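Dietitian's Diary - February
Nutrition Services, Lallville Community Health

The month began with the return of the fibre intake review, which the service has been awaiting since spring. Nadine Khoury circulated the draft to clinic staff at the start of the month and asked that comments be returned in writing. I read it over two evenings and have set down my observations in this entry, as the diary is shared with the outreach team at Trarkura and they were not present for the discussion.

The review covers 167 food records kept by adult clients of the service. Each record runs over three days. The finding that will interest most readers is that breakfast supplied the greater part of the day's fibre for a good many clients, and that the evening meal supplied much less than had been assumed when the current handouts were written. Our handouts devote most of their space to dinner. They will need to be revised.

I raised two cautions with Nadine. The first is that a written food record is only as good as the person keeping it, and portions of legumes and wholegrains are notoriously difficult to estimate at home. The second is that the records were kept during the cooler months, when porridge is on the table in many households. She has agreed to note both in the final version.

Planning for the autumn label-reading sessions continued through the second half of the month.
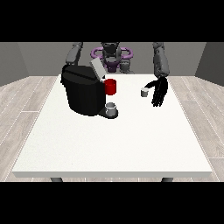
White table, with grey walls and pale plank flooring.

The sessions will keep to their present length, but the order of topics is to change. Participants have told us that the nutrition information panel is introduced too early, before they have been given any reason to care about it. We will begin instead with the ingredient list, and with the principle that ingredients are declared in descending order by weight. A participant who understands that can already judge whether a so-called multigrain loaf is chiefly refined flour. The per-100 g column will follow, and the per-serve column last of all, as serving sizes differ so widely between manufacturers that comparison is of little use.

Noura Saab has taken responsibility for the Arabic-language version of the notes. She has pointed out, quite properly, that the present translation lists foods few of her clients buy and omits several that they eat daily. Burghul, freekeh, broad beans and lentils will be added. She has also asked that the paragraph on olive oil be rewritten - it currently reads as though the reader had never encountered it.

A matter of wording occupied more time than I would have wished. The draft notes described white rice as a food to be "avoided". I do not consider this accurate or helpful. For a client living with type 2 diabetes, the quantity of rice, the variety and what is served beside it all matter, and a blanket instruction tends to be ignored at the second family gathering. The revised sentence advises a smaller portion, with vegetables and a source of protein making up the remainder of the plate.
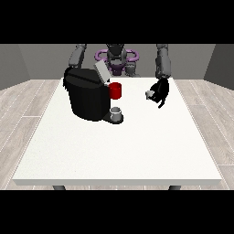
The remaining item concerns the Darwish program, under which the service provides dietary advice to shift workers. Enrolments for the coming intake have reached six, fewer than last year, and the closing date has been extended. Those who attend will receive one individual consultation and a follow-up by telephone. I have asked that the follow-up be offered at 2 pm as well as in the morning, given that night staff are generally asleep at the hour we have been ringing.

Questions from shift workers are remarkably consistent. They ask whether a meal at three in the morning counts as dinner or breakfast, and whether they ought to eat at all. My usual advice is to take a main meal before the shift, to keep overnight eating light, and to have something small before bed if hunger is likely to disturb sleep. Sweetened drinks are a common means of staying alert and I prefer to address these before anything else.

The updated reading list has been lodged with Lorkorell under file number 3109. Staff should discard earlier copies. Comments on Nadine's draft remain open until the first week of March, and Noura would be grateful for the loan of any Arabic-language recipe material held at Trarkura.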